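Clenavard gets a co-op mode, and it's a mess (the good kind)

Two players, one lighthouse, 30 floors. That's the pitch from Stundico, who let us loose on a Saturday build of Clenavard's new co-op mode. We got to floor nine. Twice.

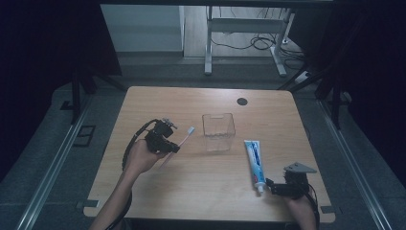 Stamina is shared now, so if your partner sprints you're both wheezing. Brutal on the stairs. Podia, the map tool, finally zooms properly, and saves are down to one per floor. Expect shouting.

Publisher Hinrichs says April for PC, consoles "when their ready". No price yet. The solo campain stays as is.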